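Sep 3, 2022
Britta Wegener

Filed under: Datasets / Manipulation / Simulation

Vulport-Bin: data card

Vulport-Bin is a set of simulated bin-picking episodes for testing whether a policy can do one small shop-floor chore: take a part out of a bin and seat it on a fixture. Version 7 contains 1,752 episodes, of which 502 are held out for evaluation. Rendering settings are stored per episode.

Status of the task

No baseline we trained is ready for unattended use. Grasping in the middle of the bin floor is mostly solved. Parts near a sloped wall are not, and placement errors grow when the grasp is off center. A person still does this job faster and with fewer dropped parts.

Contents

- episodes/ : joint states, gripper commands, rendered views
- splits/ : train and eval lists
- eval/ : scoring script (Arsen Tkachenko)

Run the scorer with 16 workers or fewer. It fails silently above that. 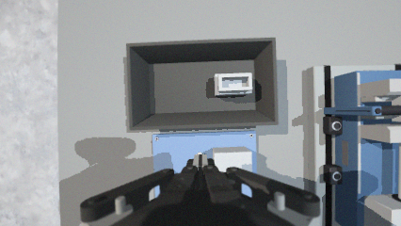
Scores from simulation should not be reported as shop-floor results. Contact friction was tuned by hand in August and has not been checked against real parts. Episodes recorded before the tuning keep the old values; see friction_rev in the metadata.

Contact: Eyerusalem Endale

Related
- Kostiuk gripper model, release notes
- Plelelby: dish loading baselines
- Cluneck shelf-stocking set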